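Fixed shelf locations vs. floating bins in a small stockroom
Forum: Inventory and Storage > Small Operations
7 replies 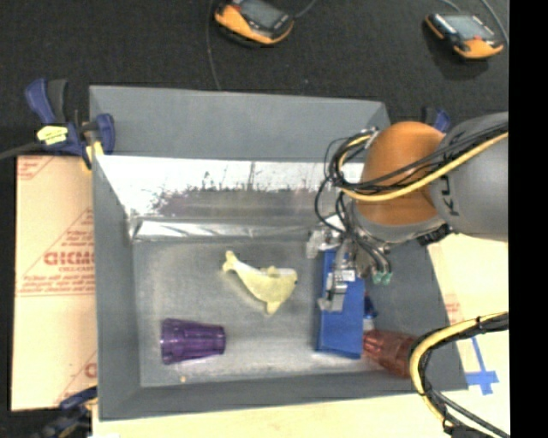 Original post

mledesma_parts
Posted in July

We run spare parts for laundry equipment. 300 part numbers, one room, 4 people picking. Every part has a fixed location printed on the shelf label. The trouble is that demand has shifted and 35 of the fixed locations now sit empty while the fast movers overflow onto the floor. I am considering floating locations, where stock goes into any open bin and the system records where. Has anyone done this at our size? We use Lilleo for stock records and it supports both modes.
– Marisol Ledesma

Reply 1

tarewright
Floating works if every move gets scanned. If one person puts a box down without scanning, that stock is gone until the next count. With fixed locations people can find things from memory when the records are wrong. I would not switch at 300 part numbers. Resize the locations once a year and leave it there.

Reply 2

OrlaMM
I disagree with tarewright on the cutoff. We switched at Ní Chonaill with fewer part numbers than that and got back most of a rack. Memory is a poor backup. It fails the week your longest-serving picker is on vacation.

What matters is how you label. Use rack, bay, level, position, in that order, and never put the part number on the shelf itself.

Reply 3

tarewright
How many scans were missed in your first month?

Reply 4

OrlaMM
22, nearly all on returns. The returns shelf had no location code, so parts went back without a record. We gave it a code and the misses mostly stopped.

Reply 5

binline_b
There is a middle option. Keep fixed pick faces for fast movers and float the reserve stock only. Pickers still learn the front of the room, and the overflow goes wherever there is space. Replenishment has to be scanned, but that is one task for one person per shift.

Also check whether your version of Lilleo allows mixed part numbers in one bin. Ours did by default. Turn it off for anything that looks alike. We had two sizes of seal in one bin and shipped the wrong one more than once.

Reply 6

mledesma_parts
Mixed bins were on here too. Off now. The split approach looks workable. Our reserve racks are the Skarow type with adjustable levels, so I can set one bay up as a trial. Would you print new labels first or move stock first?

Reply 7

OrlaMM
Labels first, then count the bay, then move. If you move before you count, you carry the old errors into the new locations. I would still float the whole room eventually, but one bay will show you where the scans get missed.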